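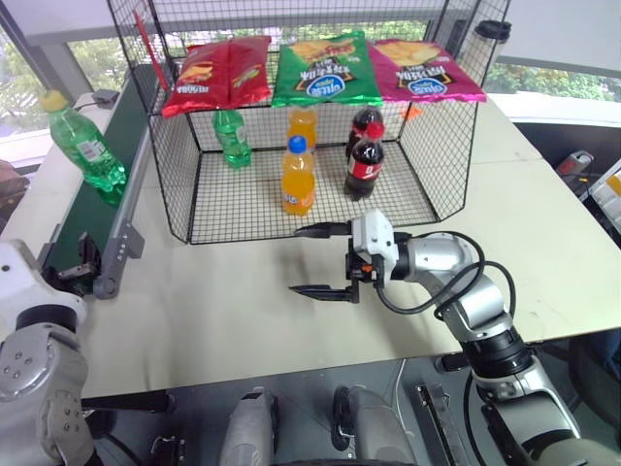 A **wire-mesh display shelf** is a small open-fronted stand used to hold snacks and drinks on a table or counter. It is found in canteens, kiosks, village shops and shared kitchens. Most are made from steel wire, joined in a square grid and coated in black or white.

## Construction

The usual form has a mesh floor, a back and two side walls. The front is left open so that goods can be lifted out. On simple models the floor ends in a thicker wire, called the front rim, which stiffens the edge and stops the grid from bending.
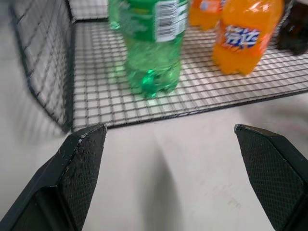 *Mesh floor, side wall and front rim of a black wire basket.*

Mesh is lighter than sheet metal and lets crumbs fall through to the surface below. The Stondmont pattern, sold in Skanham from the 1980s, weighed 562 grams and was supplied flat, with the walls held on by clips. A later version by Tanui had welded corners and could not be taken apart.

## Arrangement of goods

Bottles stand upright on the floor of the shelf. Taller ones are generally put at the back, though shops that sell one size throughout tend to sort by flavour. Crisps are light enough to be laid across the top, where they form a second level. Bags wider than the space left for them may overlap or stick out past the rim – this does no harm if the bag is well supported in the middle.

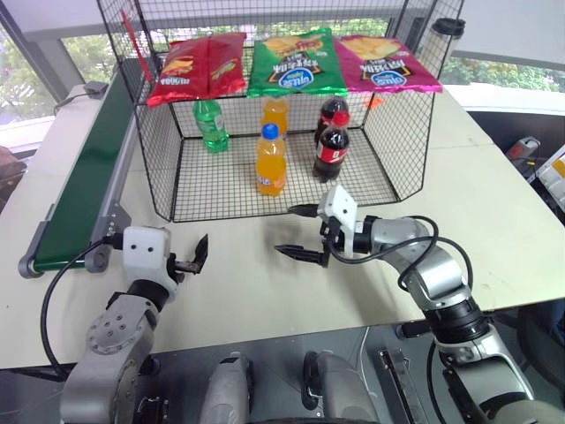 *Three bags of crisps laid across the top of a mesh cage, with lemon-lime, orange and cola bottles standing inside.*

Kiprono Mabula's handbook for kiosk owners, *The Small Counter*, advises keeping colas together and turning every label to the customer. Emmanuel Were, in a review of the book, thought this too strict for a shelf restocked 20 times a day.

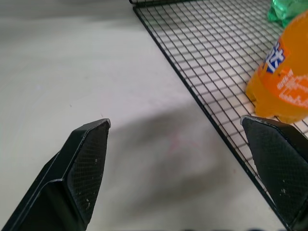
## Care

The mesh is wiped with a damp cloth and dried at once. Spilt soft drink is sticky and collects dust where the wires cross, so a small brush is often used there. Chipped coating can be touched up with enamel paint. The Skona cleaning guide gives a drying time of 88 minutes before goods are put back.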